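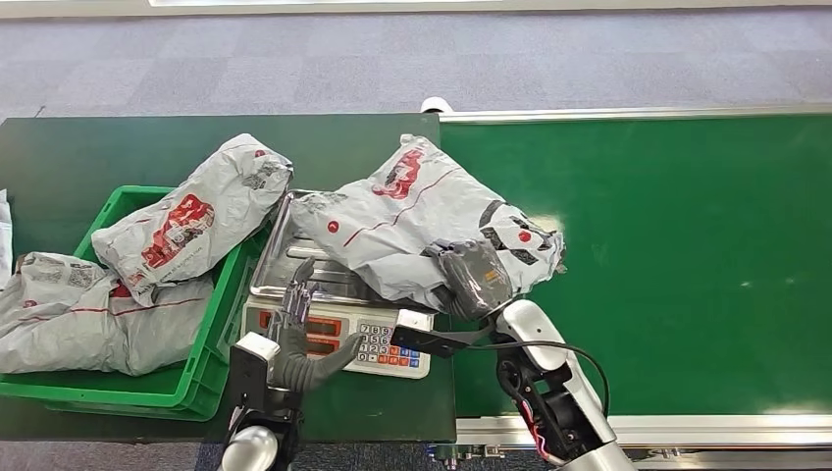
Calex 300 label printer – six weeks in

Quick one as I have orders to get out. Bought the Calex 300 in July to replace a Halliday that had been eating labels since spring. I sell yarn and knitting notions out of a spare bedroom, 40 parcels on a normal week, more when a new colorway drops. So not a warehouse. But enough that a bad printer ruins a Monday.

Setup. Easy on the laptop, annoying on the phone. App wanted an account, then wanted me to confirm the account, then forgot the account. USB cable in the box is too short to reach anything. Used my old one.

Print quality is good. Barcodes sharp, small type readable, even the return address which the Halliday always smudged. I did have to turn the darkness down two notches from the default or the black bleeds a bit on cheap labels. On decent labels leave it where it is.

Speed – fine. Faster than I can peel and stick, so who cares.

Noise is the thing. It sort of barks when it starts each label. My cat left the room and has not forgiven it. If you print late at night in an apartment you will hear about it.

Labels: it takes rolls or fanfold. Get the fanfold. The roll holder is an extra and it's flimsy, wobbled from day one, and the last bit of any roll comes out so curled the label lifts at the corners. On a plain poly bag a lifting corner is a returned parcel waiting to happen. Carnon fanfold is what I use now, stack of 600, sits in the lid of a shoebox behind the printer. No curl. Sticks to plastic even when the bag's a bit creased, wich mine always are.

Jams. Two so far, both my fault, both from loading crooked. Lid pops right open and you pull the label out. The Halliday needed a butter knife.

What I dont like: the feed button and the power button are the same button. Long press, short press. I have turned it off mid batch more than once. Also no way to reprint just the last label from the machine, you have to go back to the computer and find it.

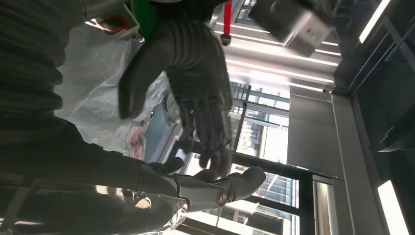 Stuvmont Yarns wrote in to say the reprint thing can be done, hold the button until the light blinks twice and then tap it, and that it's been working for them on the same model since they updated the firmware. Mine just spat out a blank. Will try again after the update, which needs a Windows computer aparently, and I'm on a Mac. So maybe don't count on it.

Price. I paid 44 less than the list price in a summer sale, and at that price yes. At full price I'd think harder, there are others that do the same job with a proper second button.

Would I buy it again – yes, for the print and the easy lid. Skip the roll holder. Buy a longer cable. Put a folded towel under it if you have neighbors, takes the edge off the barking.

Four stars. Would be four and a half but the site only does whole ones.

Post office closes at five, gotta go.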